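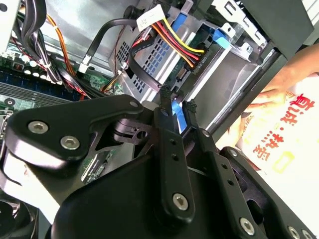

Old desktop shuts off by itself, is it worth fixing or should I buy another one?

Posted by Haris Atanasov
January 4, 2020

I have a desktop computer that I use for bookkeeping, email and some photo editing. It was put together by a small shop called Dimitrov that has closed, so I can't take it back to them. For most of its life it gave me no trouble.

Over the last few weeks it has started to turn itself off. There is no blue screen and no message. The monitor goes black, the fans stop, and the power light on the front goes out. If I press the power button right away, nothing happens. If I wait a few minutes it starts up normally and Windows tells me it wasn't shut down properly.

It happens most when I'm exporting photos, but it has also happened twice when I was only typing in a spreadsheet. Once it ran for a whole day with no problem.

What I have done so far:

Ran a full virus scan. Nothing found.
Moved the plug from the power strip to the wall. No change.
Took the side panel off and blew out the dust with canned air. There was a lot of it, mostly on the front filter and on the processor cooler. It was better for two days and then it came back.
Took out both memory sticks and put them back in.

The power supply is a Zadovex, 453 watts according to the label, which seems like a strange number but that is what it says. It is the original one. The graphics card is not original. I added it later, a used one, and it has its own power cable.

A repair place near me wants 30 dollars to look at it and says that if it is the motherboard I should forget about it. My brother-in-law says to throw it out. I don't want to spend money on a new computer if this is a part I can change myself. I am fairly handy but I have never changed anything other than the graphics card and the memory.

My questions are, is this more likely heat or the power supply, is there any way to tell without buying parts, and what should I do about my files in the meantime? I have 2,000 or so scanned receipts on it that I would hate to scan again.

Selma Nikolovski

Do the files first, before any of the rest. A computer that loses power while it is writing to the drive can damage files, and sooner or later it will happen at a bad moment. Buy or borrow an external drive, plug it in, and copy your documents, your photos and the bookkeeping data. Copy them in small batches so that if it shuts off in the middle you know where you were. When you are done, open a few of the receipts from the external drive and check that they open. For the bookkeeping program, use its own backup function if it has one, because copying the folder while the program is running doesn't always give you a usable file.

Now the shutdowns. What you describe, where everything goes off at once with no message, is usually one of these:

1. The processor is overheating and the board is cutting the power to protect it.

2. The power supply is failing or is too small for what is connected to it.

3. Something is loose or shorting, such as a power connector that isn't pushed all the way in.

4. The motherboard itself.

I put the motherboard last on purpose. It does happen, but people blame it too early.

You can check heat for free. Install one of the free temperature monitoring programs and leave it open where you can see it. Write down the processor temperature when the computer is doing nothing, then start a photo export and watch. On most desktop processors, somewhere in the 30s or 40s Celsius at idle and the 60s or 70s under load is normal. If it climbs into the 90s and then the computer goes off, you have your answer. If it goes off at 60, heat in the processor is not the problem. Set the program to save a log file if it can, so you can read the last line after you restart.

If it is heat, the usual cause in a computer this age is that the thermal paste between the processor and the cooler has dried out, or one of the cooler's mounting pins has come loose. New paste costs a few dollars. You take the cooler off, clean both surfaces with isopropyl alcohol and a lint-free cloth, put a small dot of paste in the middle, and put the cooler back on. Tighten the screws or pins in a cross pattern, a little at a time. Also check that the fan on the cooler spins as soon as the computer is turned on, and that it doesn't hesitate or grind.

The fact that it got better for two days after you cleaned it could point to heat. It could also be chance, since you say it once ran a whole day anyway. I wouldn't read too much into it.

If the temperatures are fine, look at the power supply next. You added a graphics card after the fact, and a power supply loses some of its capacity as it gets older. A supply that was comfortable with the original parts might not be now. Here is the test that costs nothing: if your motherboard has its own video output, shut down, unplug the computer from the wall, take the graphics card out, and connect the monitor to the motherboard. Use the computer like that for several days, including the photo exports. If the shutdowns stop, either the supply can't feed the card or the card has a fault. Look at what size supply the card's maker recommends and compare it to your label.

While you have the case open, go over every connector. The big one on the edge of the motherboard and the smaller one near the processor are the two that matter most. Push on each one firmly until the clip catches. Look at the plastic for any brown or melted spots. If you find any, stop using the computer until that supply is replaced.

A few things about working inside the case. Unplug it from the wall, don't only use the switch. Press the power button once after unplugging to drain what is left. Touch bare metal on the case before you touch any part, and work on a hard floor or at least not in socks on carpet. Don't open the power supply itself for any reason. It holds a charge after it is unplugged and there is nothing in there for you to fix.

If you do end up replacing the supply, take pictures of where each cable goes before you disconnect anything. Don't reuse the old cables with a new modular supply, even if they fit. The plugs can look the same and be wired differently, and this has killed plenty of drives.

As for fix or replace, a decent supply is a fraction of the price of a new computer, and you can move it to another case later if the rest gives out. I would spend money on paste and a supply. I would not spend money on a motherboard for a machine that old, unless you find a used one very cheap. Thirty dollars for a diagnosis is fair if the place has a spare supply to test with. Ask them that before you go.

Juvon

power supply. had the exact same thing. shuts off, won't come back on for a few minutes, then works fine. swapped it and it was good for years after that

also check the wall outlet with a lamp or something, mine was loose too

Dindanance

I agree with most of what Selma wrote, but I would add two things.

First, look at the capacitors on the motherboard. They are the little cans standing upright, and most of them will be near the processor. The tops should be flat. If any are domed, or have a crusty brown or orange stain on top or around the base, the board is on its way out and no power supply will help. You need a flashlight for this and it takes two minutes. I would do it before spending any money at all.

Second, the power button. It sounds silly, but the front panel button on a cheap case can stick, and a button that stays pressed for four seconds will turn the computer off with no warning. I spent a whole weekend on a machine in April with that fault and had already ordered a supply for it. To check, start the computer and then pull the front panel power switch lead off the motherboard pins. It's a small two-pin plug, usually marked on the board. Leave it off and keep using the computer. If it never shuts down again, it's the button. It doesn't explain the part where it won't restart right away as well as heat or the supply would, though a stuck button can do that too.

Another place to look is the Windows event log. Open Event Viewer, go to Windows Logs and then System, and look for entries called Kernel-Power at the time it went off. It will only tell you that power was lost, not why, so don't spend an evening searching on the event number. What is useful is the list of times. Write them down next to what you were doing. If they bunch up when a refrigerator or a space heater on the same circuit kicks in, try another room.

On the question of your wattage label, some brands print odd numbers like that. I wouldn't worry about the number so much as the line underneath that gives the amps on the 12 volt side. Cheap supplies have a big number on the front and not much on that line. If you post what it says, and the model of the graphics card, someone can tell you whether it's enough.

And keep the receipts in two places from now on, even after it's fixed.

Haris Atanasov

Thank you all. Files are copied to an external drive and I opened several to check. It shut off once during the copying.

Temperatures: 41 idle, and it got to 68 during an export before it went off. The tops of the capacitors all look flat to me. The power connector near the processor was not clipped in on one side, so I pushed it in. I have also taken the graphics card out and I'm running from the motherboard video for now. I know I should have changed one thing at a time. I will put the card back in a week if it stays on, and I'll post the numbers from the supply label when I have the case open again.

Contact us | Copyright 2020 | Back to top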